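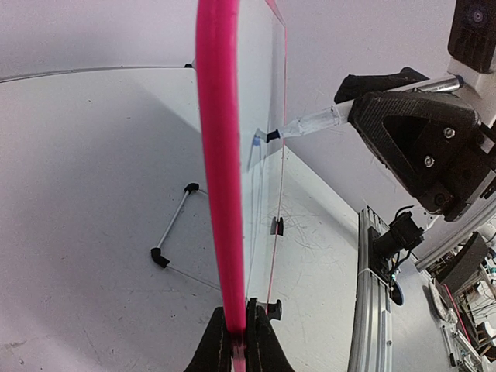
4.2 Lettering on a small board that lies flat

When we began collecting messages from the households in Nurkalel, we had more or less assumed that a message board hangs on a wall, because that is where our own boards hang at home. We were quickly put right. In April we visited 75 homes and looked at 200 boards (some families keep one in nearly every room, bless them), and a good many of these spent their days lying on a kitchen table, a bench, or the top of a freezer, to be picked up and leaned against something only when the message was finished.

Lying flat changes the writing more than we expected. The wrist has somewhere to rest, which ought to help, but the smooth surface gives the marker very little to hold on to, and the first capital of a word tends to come out large and generous while the letters after it shrink and wander. Figure 2 has a fair instance of this: a big blue "D" with a wide, looping bowl, then a lowercase "r", both a little wobbly, on a glossy white board set at an angle on a light gray tabletop. The glare near the top of that board is worth noting too — people told us again and again that they turn their boards to get away from the ceiling light, and then go on writing at whatever slant they have ended up with.

We coded 909 words for slant, for letter height, and for what we came to call the opening swell, meaning a first letter at least twice as tall as the one after it. The frame was left out of the coding, although many writers in Zematar spoke very fondly of a colored edge and said it told them where to stop.

Figure 2. Capital and lowercase letters in blue marker on a board with a pink-red frame.

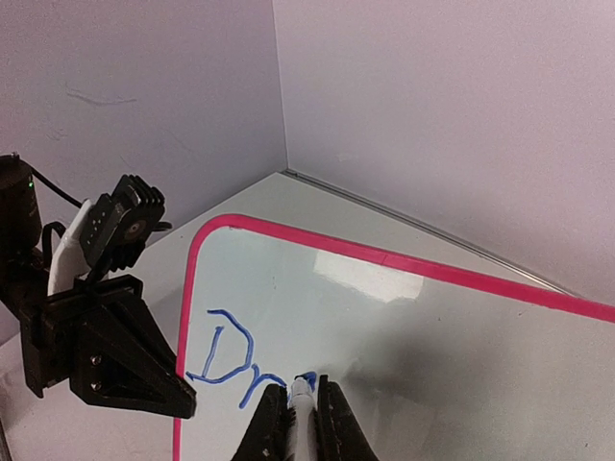 Iason Sarantis, reading an early draft of this section, objected that the opening swell may have little to do with the board, and that he would expect the same thing on any large sheet of paper where the writer has not yet decided how long the word will be. We think this is a reasonable worry, and we return to it with the paper samples from Cadora in Section 4.3.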